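Home | Rooms | Projects | Galleries | Contact

Search this site... Go

The Back Room at Trundden, Before and After Lunch

Sat 9 May — by Mio Hayashi

We have had the back room since March, and for most of that time it has been where things went when people didn't want to decide about them. Joaquín Cáceres called a tidying day. Four of us came, two of us on time.

The plan was simple. Anything with a label went on the shelves, anything without one went in front of Yae Noguchi, who is merciless. She got through 72 items before she asked for coffee. A tangle of cords went in the discard box, came out again, and went back in when Chiharu Yagi left to find tape.

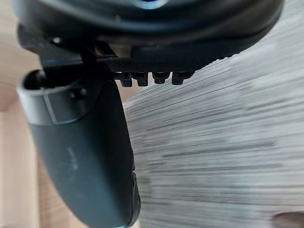
The shelves were the real argument. Joaquín wanted them sorted by size, Chiharu by how often we reach for something, and I wanted to sit down. We settled on size for the bottom two and frequency for the rest, a system that already has exceptions.

Then there were the cable ties. We own 600, in two unopened bags, bought by two people in the same week. Neither has come forward. If you are short of cable ties, please visit.

Still to do: the tall cupboard, the top of the tall cupboard, and whatever is behind it — Mi-kyung Ji has the key and is not answering messages.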